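September, 2:40 pm. Starch shelf, dry store.

Went through the open starch bags before the next Wirnemus batch. Tare for the Honska tubs is 241 g with lid on. Old label on the shelf says 2,000 g net per tub, which was never right for potato starch; it packs after a few days and the level drops well below the line. Relabel by weight only.

The bag with the lime-green end and the red label went on the list as "starch, type to confirm". Printing is Chinese apart from some small Latin letters in green. Net on the scale, bag included: 387 g. Film creases badly and holds powder in the folds, so tap down before weighing.

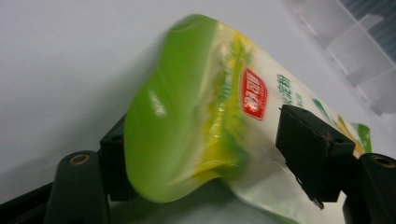

Võ's note in the margin is that weighing in the bag is fine for stock but no good for recipes, and that anything without a confirmed type should stay out of the slurry tests until someone has read the back panel properly.

Agreed. Marked HOLD on the sheet. Slurry tests go ahead with the tubbed potato starch only, at 17 g per beaker, cold water first.

Left to do:
Read back panel, enter type and date.
Clip or tub all opened film bags.
Wipe second shelf, powder along the rear edge.
Ask Drorkerik for more lids, the last ones did not seal at the corners.

Scale re-zeroed at the end, drift about 1 g.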